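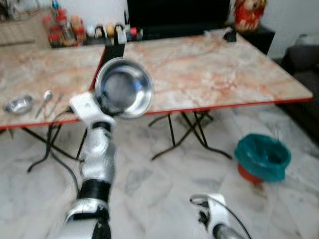

Progress report to the Riis Community Health Fund
Postirov Walking and Running Program, second report
May 8, 2024

Thank you, first of all, for your patience with us over the winter, and for the kind note that came back with our first report. We passed it around at the track and it did everyone a lot of good. We're writing now to let you know how the program has gone since then, where the money has been spent, and what we'd like to do with the part that's left.

You'll remember that we set out to help people who have finished treatment for a serious illness, or who are living with a long-term one, to get moving again at their own pace. We started with one beginners' group at Hultov and a fair bit of hope. There are now three groups: the gentle walk, the walk-run and the group that is training for the ten-kilometre loop at Gitov. The gentle walk is still the biggest and, I have to say, the most talkative. It takes them a good while to leave the car park.

Attendance

Sixty-four people are on our books at present. Between them they have signed in 1594 times, which is well up on where we thought we'd be (our plan had us at 800 by this point). April was our busiest month so far, with lighter evenings and two new referrals from the Hultov clinic. The quietest stretch was the icy one after New Year, when we moved indoors to the school gym and did laps, step-ups and a lot of stretching on borrowed mats. A few people didn't care for the gym and stayed away until the paths cleared, and we have rung each of them to say they're welcome back. Most have come.

How people are getting on

We ask everyone to fill in a short form when they join and again after twelve weeks. The forms are a bit of a chore, but people have been very good about them. The changes mentioned most often are better sleep and more confidence on stairs and hills. Several members have asked for help with eating well around exercise, and the soup and salad night after the walk-run session has grown out of that. We had hoped to see more people move from the gentle walk up to the walk-run, and that has been slower than we told you it would be. Many of them are happy where they are, and we have stopped nudging.
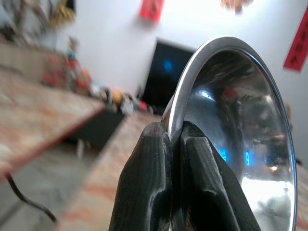
A stainless steel bowl, held at the rim.

Spending

We have spent $2072 of the grant to date. The largest share went on first aid training for our leaders and the hire of the gym, followed by reflective vests and a second set of walking poles. We budgeted for printed training diaries and haven't bought them — people seem to prefer a notebook of their own — and with your approval we'd like to put that money toward bus fares for members who live out past Gitov. The receipts are in the folder we sent separately.

Still to do

The Gitov loop is our next big outing, and the training group is equal parts excited and nervous. We still need one more trained leader before then, and we're talking with the Hultov clinic about a physiotherapist visiting once a month. Our storage cupboard at the track has a leaking roof, so the poles and vests are living in my garage for now.

If you would like to come along to a session, please do, and bring comfortable shoes. We'll send the next report once the loop has been run and the second round of forms is in.

With warm thanks,
The program coordinator, Postirov Walking and Running Program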